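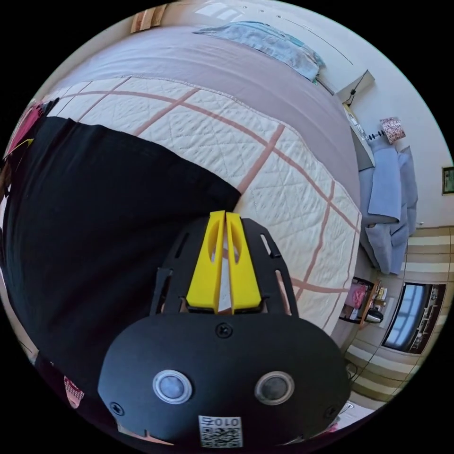

Bedroom with the large bed, Penner House.

Penner House Supported Lodgings
Progress report to the Ludel Fund, second period
Prepared by Annick Arsenault, May 2021

Summary

The grant pays for furnishing, bedding and a part-time housing worker at Penner House. Work on the upper floor is finished. The ground floor is behind by five weeks, mainly through late delivery of fire doors. Spending is within budget apart from laundry, explained under Costs.

Lettings

Six rooms were let during the period and two are being held for referrals from the Vorau hostel. Residents stayed for 48 nights on average, against 30 in the first period. Longer stays are what we asked for in the bid, but they mean fewer people housed in total, and we would like to agree with the Fund how that should be counted. Keegan Landry has drafted a short note on this, attached as Appendix B.

One resident left without notice. The room was relet within nine days.

Housing worker

Zachary Ouellet started in the post at three days a week. He meets each resident in their first week and again before the end of the month. Most of his time so far has gone on benefit claims and on getting people registered with a GP. He has asked for a locked cabinet and a second phone line. The cabinet has been bought. The phone line is waiting on Kireo, who supply the building's broadband. 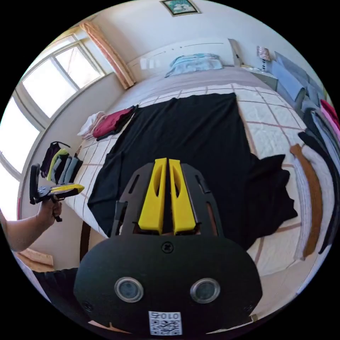 Black cloth laid across the bed, over the white quilted comforter.

Building work

Upper floor: all windows now open and lock. The bathroom fan was replaced twice, the first one having been faulty. Radiator valves have been fitted in every bedroom.

Ground floor: three fire doors are still outstanding. The joiner can hang them in two days once they arrive. Until then the two front rooms can't be let. Clifford Vachon rings the supplier every week and we now have a delivery date in June in writing.

The back gutter leaked again after heavy rain. A repair is booked, paid for from our own reserves.

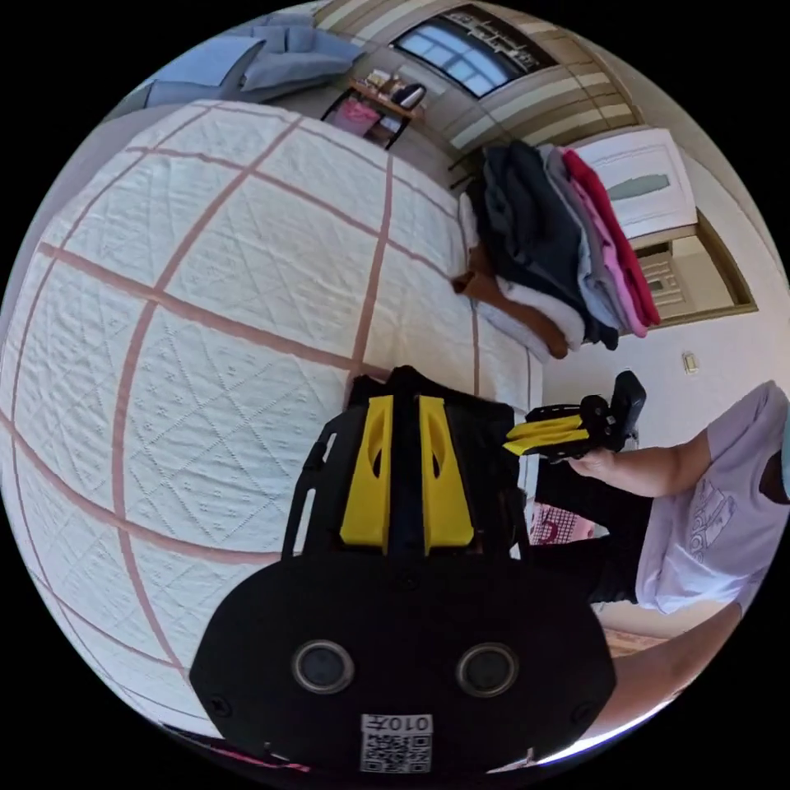

Bedding was the largest single purchase this period, and we changed our approach partway through. The first order was plain polyester duvets, which lost their shape after a few washes. We have since moved to heavier covers, bought in ones and twos, so the rooms no longer match. The white quilted one with broad stripes crossing in a grid is of this sort, and its close diamond stitching is what we now look for when buying. Each bed gets two sets of sheets and a mattress protector.

Costs

Laundry is overspent by £100. The machine was out of use for most of a month and we paid for an outside service. Furnishing is underspent by some £1000, which we ask to carry forward to the ground floor rooms. Jaxon Dufour will send the full ledger separately.

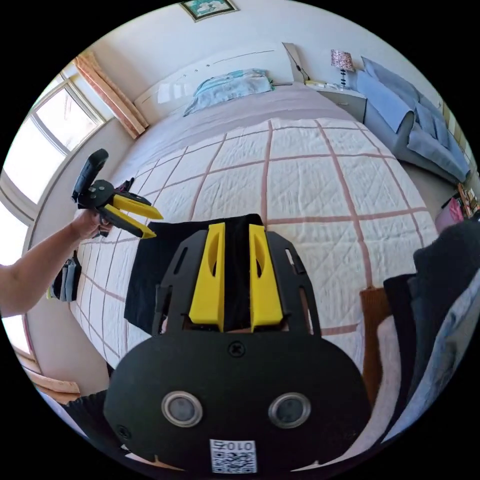 Page 3

Next period

Hang the fire doors and let the two front rooms. Finish the residents' handbook, now in its second draft. Review Zachary's hours, as three days is tight when more than one person moves in during the same week.

We would welcome a visit once the ground floor is open. Please contact Annick at the office to arrange a date.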